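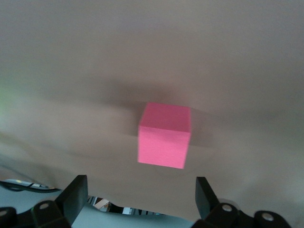 Opinion > Home and Family > Play

Search the site Enter a keyword Go

Fewer toys, plainer toys

8 Mar 2019

Most of the toys sold for children under five do too much. They sing, they count in three languages, they flash when a button is pushed and they go quiet when the batteries run down. I think parents and grandparents would be better off buying plain blocks, and I think preschools should stop accepting boxes of donated electronic toys unless they have asked for them.

I'm not a teacher. I raised two kids in Hesmont and I look after a grandson a couple of days a week, so what follows is an opinion from the living room floor.

A pink cube with nothing printed on it is a good toy. It has no letters and no pictures, so it doesn't come with a correct way up. Put it on a rumpled cloth and the cloth can be a hill, or snow, or the sea. Tomorrow the same cube will be a cake. A block with a duck on the side is a duck block, and a child who wants a bus has to ignore the duck first. Children can do this, of course. I'd still sooner give them the one without the duck.

Colour is worth paying attention to. I have heard parents at the Rendilmont toy library put back anything pink because they were choosing for a boy, and I have heard others say that only unpainted wood is worth having. I don't agree with either. A strong colour is easy to find when it has rolled under the couch, and it gives a child who can't yet say "the big one near the chair" something to ask for. My grandson's first reliable colour word was pink, and it was a block that taught him.

The usual argument against plain blocks is that children get bored with them. Some do. My grandson will sometimes look at the basket, look at me, and ask for the tablet. When that happens I sit down and start building something badly, and he generally comes over to fix it. A talking toy holds his attention more quickly, I'll admit that. It also lets me leave the room, and I suspect that is a large part of what we are paying for. There's no shame in needing to get supper on. I only wish we'd be straight about it and stop calling the thing educational.

Then there is cost. Last May I priced a Kuvex activity table for a birthday and it was $80 before tax. A set of plain blocks at the same store was $70, which surprised me, and I don't think it's reasonable either. Somebody has decided that plainness is a luxury and is charging for it. You can get around this. Church sales and thrift shops have bins of odd blocks for next to nothing, and odd sizes from different sets are no trouble to a child. I bought a bag for $6 and washed the lot in the sink with dish soap. Check for splits and chipped paint, and leave behind anything small enough to swallow.

Storage comes into it too. A big plastic activity table takes up a corner of a room for two years and then has to be hauled to the dump or listed online. Blocks go in a basket. If you're in an apartment, as a lot of young families in Montes are, that counts for more than any theory about learning.

I would also say a word for an ordinary cloth as a play surface. An old sheet or a tablecloth spread over the rug dulls the noise when a tower comes down, and you can pick up the four corners at the end of the day and tip everything back into the basket. It wrinkles, so towers lean. I used to smooth it out before every build. Then I quit doing that, and he learned to press down a flat spot with his hand before starting.

I don't want electronic toys banned, and I know there are children with disabilities for whom a switch or a sound toy is the right thing and a great help. Their families know far better than I do. My complaint is with the default. When a baby is born the parcels arrive, and nearly every one has a battery door on the bottom.

The Rendilmont toy library has 400 items on its list and blocks take up a single shelf. The next time there is money to spend, I'd like a second shelf. If you're buying for a child this year, ask the parents first, and if they have no preference, buy blocks.

Comments (4)

prairiegran
Agree on the cloth. We use a flannel sheet, it's heavier and doesn't slide on hardwood.

D.M.
My daughter learned her numbers from a singing caterpillar and she's doing fine in Grade 3. I don't see why it has to be one or the other.

twoboysandadog
The price of blocks is ridiculous. My dad cut ours from scrap lumber and sanded them. We never did get around to painting them.

Hesmont reader
Please remind people to check the paint on older second-hand blocks. It could have lead in it. If you can't tell how old they are, leave them.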